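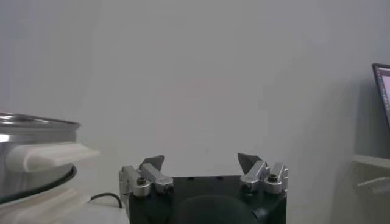

Water meters and the Cosgrove site: what changes from June

Members who rent plots or sheds at Cosgrove will have had the letter from Batmont by now. Several of you have asked what it means in practice, so this item goes through it. Anyone at the lower site can skip to the part about hosepipes.

Until now the whole of Cosgrove has been on a single meter by the gate, and the bill has been split evenly between plots. Batmont, who took over the supply contract in the winter, want each row to have its own meter. The work is booked for June and the water will be off while it is done. We do not yet have the exact days. They will be written on the board by the gate as soon as Batmont confirm them, and Rozália Pap will email everyone whose address we hold.

The last full year's bill for Cosgrove came to £1,522. Of that, £684 was for July and August alone. The year before was a good deal lower, and we think part of the difference was the leak under the path by the compost bays, which had been running for some time before anyone noticed the ground was soft. It was repaired in the autumn. We have asked for a rebate on the lost water and have been told the claim is being looked at.

How the bill will be shared

Each row will get its own reading twice a year, once in spring and once after the taps are turned off. The row's share will then be divided by plot size, so a half plot pays half of what a full plot pays. Plots that are empty on the day of the reading are not charged, and their share comes out of general funds.

Some members in the top rows pointed out that they have the fruit cages and will always use more than the rows below. That is true. It was talked over at the spring meeting and the view was that people should pay for what their row uses. If you disagree, put it in writing to Rozália before the autumn meeting and it will go on the agenda.

Rents are not changing this year. The water charge will appear as a separate line on your invoice, where before it was folded into the rent.

While the water is off

Fill your butts and cans beforehand. The tank behind the tool store holds enough for seedlings and greenhouse plants if everyone is sensible, but it will not do for soaking beans or potatoes. Please use a can and leave the pump alone. The tank water is not for drinking and should not be used to rinse salad you are going to eat on site.

The toilet will be locked while the supply is off. The café at Orkura, across the road, has said members may use theirs during opening hours, and it would be polite to buy something.

The contractors will need to dig along the edge of the main path, on the hedge side. If you keep anything on that strip – pots, pallets, water butts, bags of bark – move it by the end of May. Anything left will be put beside the skip, and we can't promise it will still be there when you come looking. The two plots nearest the gate will lose a narrow strip of ground for a while. Both tenants have been spoken to and are happy with the arrangement.

Cars cannot come past the gate while the trench is open. Barrows can still get round by the lower path. If you have a delivery of manure due in June, ask for it to be dropped in the lay-by or put it off to July.

Hosepipes

The rules are the same for both sites and have not changed, but they are being ignored, so they are repeated:

Hoses may be used before 9 in the morning and after 6 in the evening.
No hose should be left running without someone holding it.
Sprinklers are not allowed at any time.
If somebody is waiting for the tap, finish within 20 minutes.
Take the hose off the tap when you have finished and coil it up. Two people tripped at the lower site last summer.

Leaking connectors waste more than you would think. There is a box of spare washers in the tool store, on the shelf with the twine. Take what you need. If the tap itself drips after you have turned it off, tell Rozália, and please don't force it. We had to replace one last year after someone used a wrench on it.

Water butts

We have a reduced price on butts from Kustidus again. They come with a lid and a tap but no stand, so you will need bricks or blocks to raise them high enough to get a can underneath. We need to order at least 16 to get the lower price. Put your name and plot number on the sheet in the tool store if you want one. Payment is on collection. Last time a few people put their names down and then changed their minds, and we were left storing the extras over the winter, so please only sign if you mean it.

If your shed has no guttering, a single length along the back is enough to fill a butt in a wet week. There is some second-hand guttering behind the compost bays, mostly brown, a few pieces cracked. It is free to anyone who wants it, and what is left at the end of June goes in the skip.

Questions about any of this should go to Rozália Pap by email or by a note in the box on the tool store door. Please don't ring Batmont directly, as they will only deal with the named account holder.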